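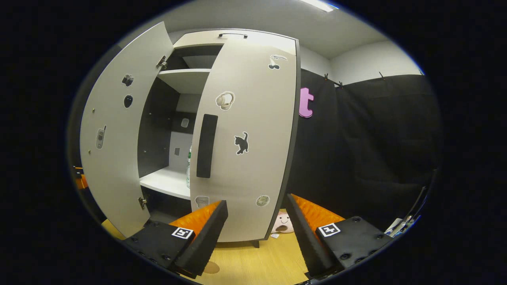

Naledi Mtshali told us that a sticker is the only decoration she has ever bought without first asking herself whether it would match, and that she would feel silly giving a picture on the wall so little thought. Her remark came early in the interviews and it changed how we read the rest of them.

**Figure 4.** Stickers on the door of a light gray cabinet, among them a pair of cherries, a white cup and a black cat with its tail raised.

### 4.2 Small decoration on plain furniture

Plain storage furniture is a wonderful thing to study, and we are surprised by how little has been written on it. Work on the decorated home tends to go straight to walls, shelves and mantelpieces, where people display things they want visitors to see. Cabinet doors get treated as background. Yet of the 600 households that returned our questionnaire, 119 reported at least one sticker, decal or magnet on a piece of furniture outside a child's bedroom, and many filled the comment box on that page and continued in the margin.

We followed up with 49 of these households in the towns of Hudach and Sisay. The interviews were open, and we asked people to begin with whichever piece they liked best. Most began with the kitchen or the hallway. Living rooms came up late, if at all, and several people lowered their voices a little when they got there, as if a sticker in the living room needed more explaining than one by the sink.

Three kinds of motif came up again and again: food and drink, animals, and plain shapes or labels. Figure 4 has examples of the first two. Food motifs were often described as belonging to a room ("cherries are a kitchen thing," one respondent in Sisay said, quite firmly), but people were happy to break their own rule when they liked the drawing enough. Animals traveled much more freely. A cat could go on a wardrobe, a fuse box or the side of a washing machine, and it was usually the animal that people gave a name.

Placement turned out to be a richer topic than we had planned for. Respondents spoke of spacing and balance in nearly the same terms they used for hanging pictures, even when they had just told us that no thought had gone into it. Marietjie Rampersad described moving a paper moon up her pantry door over the course of June, a little at a time, until it stopped bothering her. She could not say what had been wrong with the lower position. We find this delightful, and we also think it matters: it is an aesthetic judgment made slowly, at home, on an object that cost next to nothing.

Color of the furniture had a clear bearing on these choices. White and gray doors were described as "asking for something," while doors with a visible grain were left alone or given a single sticker near a corner. Owners of older painted pieces worried about removal and tended to choose magnets where the surface allowed it.

A few respondents disliked the practice strongly. One had spent an evening with warm water and a plastic scraper after moving into an apartment in Hudach, and she still spoke of the previous tenants with feeling. Her account is taken up in Section 4.3, together with others on residue, fading and the question of whose taste a rented kitchen should carry.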